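Flerken: sock handling notes and recordings from the Rulletti returns room

README, updated November 2, 2024 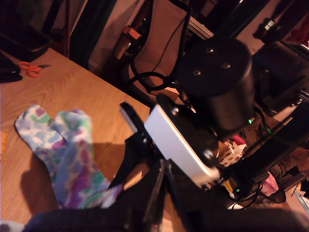
We started keeping these notes because people on the returns side kept asking what the arm was going to do to their jobs, and it seemed kinder to write the answers down in one place than to give a slightly different one in the hallway every time. So this file is part data card and part letter to coworkers, and if you only came for the folder layout you are welcome to skip to it.

What is in the release

There are 2105 recordings of single socks being picked up from a tabletop and set down again. Of those, 685 are marked "hard" by the people who do the sorting by hand, and 503 ended with someone stepping in to help. We kept the ones where someone stepped in. They are the most useful part of the set, and they also show fairly where a person is still faster and calmer than the machine.

Folder layout

clips/ holds the recordings, one sock each
notes/ holds what the sorters wrote afterward, spelling and all
labels.csv gives pattern, hard or not, helped or not

Why socks

Beria, our parent company, gets a great many socks back, and matching them is the job at Rulletti that people have asked to be moved off of more than any other. Busy patterns are the worst. A tie-dye sock with purple and teal and green running into each other doesn't have a clear edge to look for, and once it is crumpled you have to hunt for the cuff. Our sorters do that by feel without thinking about it, and it took us a good long while to understand how much they were doing.

What changed for people

Fourteen of us work in the room. Since June the matching table has been run in turns, so that each person spends part of a shift with the arm and the rest on inspection or repairs. Pay stayed the same, and the hourly count that used to hang by the door was taken down, which I think made more difference to the mood than the arm did. Some folks like the new arrangement very much. Others miss having a steady spot and a radio, and they have said so in notes/, and we left those comments in word for word.

The sorters decide what counts as hard. Please don't relabel their files without asking at the table first.

Known gaps

Wool is thin on the ground here, and so are children's sizes. Lighting was never made even, so expect shadows across the wood. The Theodorakopoulos warehouse has its own tables and its own habits, and we would not expect these labels to carry over without a fresh look from the people there.

Using it

Free for teaching and research. If you publish, please credit the Rulletti returns room as a group. Corrections can go in notes/ under a new file name.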